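Trutberg – Manipulation Reliability
Contract position: Robot Fault Analyst (grip failures)
Posted 7/5/23
Reference: 1395

Trutberg tests two-arm robot cells that handle packaged goods. We are looking for one analyst to take over an open fault investigation on our tabletop cell and see it through to a written finding.

Background

During can placement runs, one hand lost grip force without reporting an error. The controller logged a closed grasp while the can was slipping. In one run the fingers then closed again at full force and crushed the can. An operator was reaching toward the mat at the time. There was no injury, but the stop circuit did not trip and the run was stopped by hand. The cell has been limited to reduced speed since then. The fault was logged in 8 of 144 runs and has not been reproduced on demand.

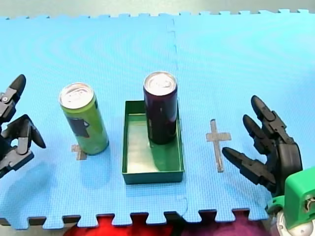 The reported grasp state comes from motor current alone, and this is the first thing the analyst will be asked to review. Slim beverage cans give a poor current signal when the grip is off center. The working area is a foam mat with a tray between the two hands, and tape crosses are used as position marks. A can standing in the tray near its back wall leaves less room for the fingers than one standing on the open mat, and we do not yet know if the fault rate differs between the two cases.

Duties

Review logs from the Kobzar motion controller and line them up with video.
Design a test plan that brings on the slip under controlled conditions.
Check the stop circuit from sensor to relay, including timing.
Test cans with changed surfaces – bare and taped – and report the effect on grip.
Write fault reports in Traker and keep them current.

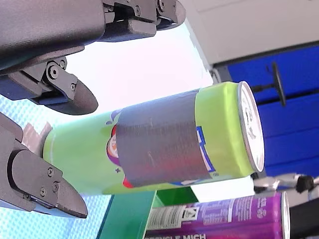 Can with duct tape around the middle section, lying between the gripper fingers.

Requirements

Two years or more of hands-on work with robot arms or multi-finger hands.
Working knowledge of force limits, guarding and lockout.
Able to read wiring diagrams and write basic log-parsing scripts.
Clear written English. A short sample report will be requested.

Experience with Betex finger drives is useful but not required.

Conditions

On site, full time, 10 weeks, with a possible extension into December. Safety training is completed before any work inside the cell. Nobody works inside the cell alone.

To apply, send a resume and a one-page account of a fault you traced, including what you ruled out. Quote the reference number above. Applications without the one-page account will not be reviewed.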